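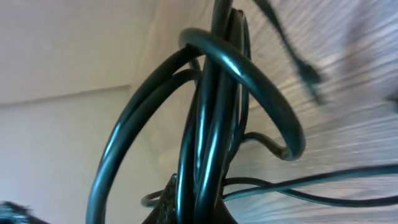

Black cables, the thick ones and a couple thin ones all in together

Wurport Community > Tidying & Storage > Cables and Cords
2 min read

Best way to untangle a big knot of black cables without wrecking them?

Corina Frei
Moving desks Friday and have one giant clump of black cables to deal with. Thick ones, thin ones, all looped through each other. All basically the same color so I lose track of which one I'm following after two seconds. Tried pulling the thick ones first, made it tighter. There's a thin grayish one through the middle of a big loop too, no idea if that goes first or last. Don't want to cut anything – some of these cost me $25 each. Any order to do this in??

Afiq Hutapea
Stop pulling. Thats what makes the knot. Lay it on a table and loosen the whole clump outward with your fingers, a bit at a time, till you can see gaps. Then look for a free end. Thin ones first usually, they slide out easier and the thick ones spring open a little once they're gone.
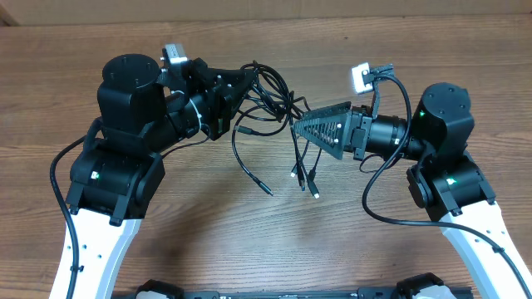
Bare wood tabletop is fine, but if it's nice wood put a towel down, plugs scratch. When you find an end, put a bit of colored tape on it right away, then feed it back thru the loops the way it came. Never yank the plug thru. If it snags go find the other end and work from there. Tape that end too, same color. Each one that's out gets coiled and set on the floor, off the table, or it crawls back in – ask me how I know. Did a box for my sister in March, took a whole evening.

For coiling: big loose circles, velcro strap. Not around your elbow, it twists them. Not too tight on the thick ones either.

Eluned Prothero
Just shake it. Hold it up by the middle and shake, half of them drop out. Works for christmas lights

Chak-lun Pan
wouldn't shake if there's heavy power bricks on the ends. Otherwise agree with Afiq, tape is the main thing. I use the Rindis velcro straps, pack of 100, still not thru them. Also label what each cable is FOR before you put it away or your doing this again next year.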